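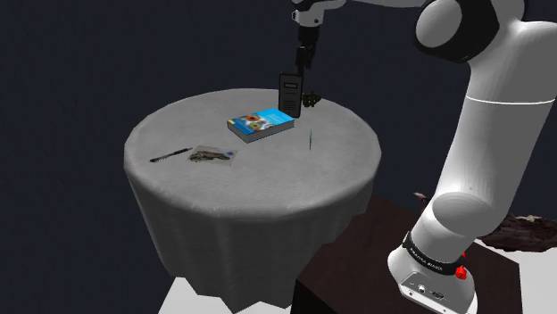
図1 シミュレーション上の作業場面の一例。丸テーブルの上の小物と、右側の台に据えた白いアーム。

Drundar 卓上小物把持シミュレーションデータ README

最終更新 9月24日(木)

はじめに

Drundarのページを開いてくださって、ありがとうございます。少し長い文書になってしまいましたが、使い始める前に「データの中身」と「既知の問題」の二か所だけでも目を通していただけると、あとで首をひねる時間がだいぶ減ると思います。急いでいる方は「読み込み方」から先にどうぞ。

Drundarは、布を掛けたテーブルの上に散らばった小物をロボットアームでつかむ、という課題のために作ったシミュレーションデータです。もともとは、シミュレーションだけで学習した把持方策が、見た目の違う場面に移ったときにどのくらい崩れるのかを調べたくて始めました。最初は物体の置き方だけを変えていたのですが、やっているうちにテーブルの掛け布や床、背景の色のほうがずっと気になりだしまして、結局そちらを主役にした構成に落ち着いています。

研究の問い

私たちが知りたかったのは、学習時の場面の数を増やすことと、一場面あたりの試行を増やすことの、どちらが新しい場面での把持に効くのかという点です。どちらも大事だろうと言われればその通りなのですが、計算機の時間には限りがありますし、レンダリングの待ち時間にお茶を何杯も飲むことになるので、配分の目安がほしかったのです。

そこで試行の総数を揃えたうえで、場面の種類を多くした組と少なくした組を用意し、同じ構造の方策を同じ手順で学習させました。比較用の方策はNasanoという名前で、画像とアームの関節角を入力にとり、手先の移動量と指の開閉を出力します。特別に凝った作りではありません。データの違いを見たいのに方策のほうが目立ってしまうと困るので、わざと素直な形のままにしてあります。

データの中身

学習用の場面は1000あります。検証用はそれとは別に500で、学習用と同じ掛け布や背景の組み合わせが出てこないように分けました。乱数の種も分けてあり、分割の一覧はsplitsフォルダに入っています。ご自分で分け直すのはもちろん自由ですが、数値を比べる場合は付属の分割をそのまま使ってくださるようお願いします。

一つの場面には、次のものが含まれます。

カラー画像。アームと卓上が一緒に写る固定視点のものです。
深度画像。カラー画像と同じ視点で、単位はメートルです。
物体ごとのマスク。掛け布とテーブル本体は一つの番号にまとめてあります。
関節角と手先の姿勢の時系列。
場面の設定ファイル。物体の種類、位置、材質、照明の値を記録しています。
把持の成否。判定の方法は後ろに書きました。

卓上に置く物体は、なるべく形の性格が違うものを混ぜるようにしています。図1でいえば、平たく置かれた青い表紙の厚い本、立っている黒い機器、ほとんど垂直に立ったごく細い緑の棒、それに黒いペンと、薄いカードか写真のようなものが同じ卓上にあります。厚みのあるものと、ほとんど厚みのないものが隣り合う配置は、方策にとってなかなか意地の悪い条件で、私たちのお気に入りでもあります。

場面の作り方

場面の生成にはCuadrosという社内の小さな道具を使いました。テーブルの形と掛け布を選び、物体を卓上に撒き、物理計算で落ち着かせてから、アームの台の位置を決める、という順番です。落ち着かせる計算は長めにとりましたが、細長い物体がたまたま立ったまま釣り合ってしまうことがあります。除くかどうか迷った末、姿勢の種類が増えるのは悪いことではなかろうと、そのまま残しました。

背景は、部屋らしい壁や窓のあるものと、図1のような暗い単色のものを混ぜています。単色の背景は見た目こそ寂しいのですが、方策が背景の手がかりに頼っているかどうかを調べるのにとても役立ちました。

把持の成否の判定

対象の物体が卓面から離れ、そのまま3秒間保持されたときに成功としています。持ち上がったあとに指の間で滑って向きが変わっても、落ちなければ成功です。ほかの物体を倒した場合は、成否とは別の欄に記録しました。倒さずにつかむことを重視したい方は、その欄も合わせて集計していただくとよいと思います。

結果のあらまし

試行の総数を揃えた比較では、場面の種類を多くした組のほうが、検証用の場面で安定して良い成績を出しました。ただし伸び方は一様ではなく、700場面前後を過ぎたあたりから曲線がなだらかになります。本や箱のような厚みのあるものは早い段階で頭打ちになり、ペンや棒のような細いものは最後までじわじわと伸び続けました。薄いカードの類はどちらの組でも苦手なままで、これは場面の数よりも、指先の形と卓面への近づき方の問題だと私たちは考えています。

詳しい表はresultsフォルダにあります。物体の種類別の表と、背景の種類別の表に分かれていますので、お好きなほうからご覧ください。

読み込み方

まず配布ファイルを展開し、Grenicoという読み込み用のライブラリを入れてください。手順はリポジトリのinstall.txtに書いてあります。設定ファイルのdata_rootに展開先を指定すれば、分割の名前を渡すだけで場面を順に取り出せます。深度画像は容量が大きいので、使わない場合はload_depthをfalseにしておくと読み込みがずいぶん軽くなります。

既知の問題

掛け布は見た目だけの形状で、物理計算では硬い卓面として扱っています。布がたわんだり、指先に引っかかって動いたりすることはありません。実機で布の上の物をつかんだことのある方なら、ここがいちばん気になるところでしょう。私たちも気になっています。

本の表紙などに入る小さな文字は、画像の解像度では読めないことが多いです。文字認識の用途には向きません。

照明は全体に均一で上からのものが多く、強い影の落ちる場面は少なめです。細い物体では影がほとんど見えないこともあり、影を手がかりにする手法には不利に働くかもしれません。

一部の場面で、遠景の物体のマスクが輪郭から少しはみ出しています。卓上の物体には影響がないことを確認しましたが、次の版で直すつもりです。

今後の予定

11月に、布のたわみを簡易的に計算した追加の場面を公開したいと思っています。計算がなかなか重く、いまの調子だと少し遅れるかもしれませんが、気長に待っていただければ嬉しいです。

ご利用とご連絡

研究目的での利用、改変、再配布はご自由にどうぞ。論文や発表で使ってくださるときは、Drundarの名前と版の番号を書き添えてください。不具合を見つけた場合は、場面の番号と設定ファイルを添えて課題欄にお知らせいただけると、こちらで再現しやすくなります。つかめなかった場面の報告も大歓迎です。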